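Notes from the long table

Hello again from the Honau Street workroom! I promised Sharon Okoth I would keep my part of the newsletter short this time, so naturally I have two things to go on about, and the first one is the table.

If you came to the November swap you'll remember what it looked like. Glue pots, bias tape, three kinds of scissors, a mug that had been there since summer (mine, sorry). We had been working on top of other people's projects for so long that I had honestly forgotten there was wood under there. So Perrine Chauvin and I stayed late one night with a laundry basket and a roll of trash bags and we just kept going until we hit bottom.

And what a top it is! It's a pale, creamy blond with long lines of grain that sweep across it, wide apart in some places and then so tight you'd think somebody had combed them. I ran my hand over it for a good minute before Perrine told me to quit and go empty the trash.

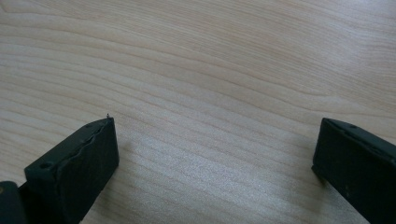
What I'm asking of you

Please take your things home at the end of the night. I know, I know. If you're in the middle of something big, there are now shelves along the back wall with a strip of masking tape on each one, and you can write your name on the tape. Cutting goes on a mat, always. Glue goes on newspaper. Dale Lapointe has offered to look after the surface for us and he wants plain soap and a soft cloth used on it, nothing from a spray can – he was pretty firm on that.

Lost and found

We pulled up to 60 loose buttons out of that mess, plus a thimble, a library card and one very nice pair of pinking shears. The shears are in the top drawer by the door. Noémie Sutherland thinks they belong to someone from the quilting group, so quilters, come and have a look. The buttons are going in the big jar unless I hear from you before the next newsletter.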